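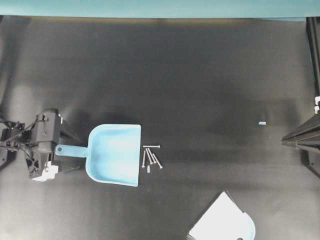
A light blue plastic dustpan over a dark gray work surface. (Photo: Musham)

Musham opens free cleaning course to small workshops

FLERNUM, 26 July 2018 — Musham, the training company for cleaning and building service workers, announced today that its course on cleaning in small workshops will be free of charge for firms with fewer than 20 employees. Registration is open now and the first groups will start in November.

The course was until now offered only to larger customers. It takes 8 hours, divided into two afternoons, and it is given at the Musham training rooms in Flernum or at the firm itself, if the firm can provide a room with tables for the group.

"A large factory has a cleaning plan and a person who is responsible for it. In a workshop with six people, the cleaning is done by the one who has time, and very often this means at the end of the day, in a hurry," said Chiamaka Onyeka, head of training at Musham. "We would like that these firms get the same quality of teaching as the big ones."

During the spring, Musham sent a questionnaire to small firms in the Flernum area and received 182 answers. The firms were mostly carpenters, shoe repairers, print shops, bicycle mechanics and makers of small metal parts. More than half of them answered that they have never had any training on the subject of dust and waste. Many asked for help with the same questions: which dust can be swept and which must be vacuumed, where to keep oily rags, and how to clean a work surface without moving the dirt to the next one.

The answers were used by Ifeanyi Ekpo, who wrote the new version of the course book. The chapter about floors became shorter and the chapter about benches and shelves is now the longest. There is also a new section about hand tools for cleaning, with advice on brushes, dustpans and cloths, how to store them and when to replace them.

"People buy a good machine and then they clean it with a brush which has lost half of its hair," said Mr. Ekpo. "I wrote four pages only about brushes. My colleagues wanted two."

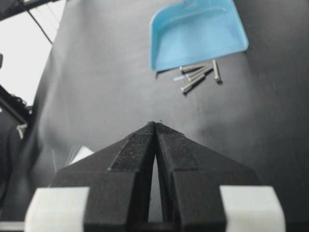 Two black gripper fingers, with a gray surface below. (Photo: Musham)

The free places are paid from a fund which Musham created together with Dauda, a supplier of cleaning materials, and Onesetti, an insurance office for craft businesses. The fund covers 1040 places in the first year. Each firm can send up to four persons. If the places are finished before the end of the year, firms will be put on a waiting list in the order of their registration.

Ghassan Karaki, managing director of Onesetti, said that his office will not ask the firms for any report after the course. "We are not checking anybody. Our customers told us they needed this, and we decided to pay a part of it," he said.

The course book will be printed in nearly 4000 copies and every participant will receive one. Firms that do not take part can order the book at the price of printing. The first edition is in English. A Polish translation by Jolanta Wróbel is in preparation and is expected in the winter — the exact date will be published on the Musham website.

Participants do not need previous knowledge. There is no examination. At the end of the second afternoon they receive a certificate of attendance, and each firm takes home a cleaning plan which was filled in during the lesson for its own rooms.

How to register

Firms can register by telephone or with the form on the Musham website. Please have ready the number of employees, the type of work and the preferred place for the course. Musham confirms the registration in writing within one week.

Press contact

Nnamdi Babalola
Press and Public Relations, Musham
Interviews with the course teachers can be arranged on request.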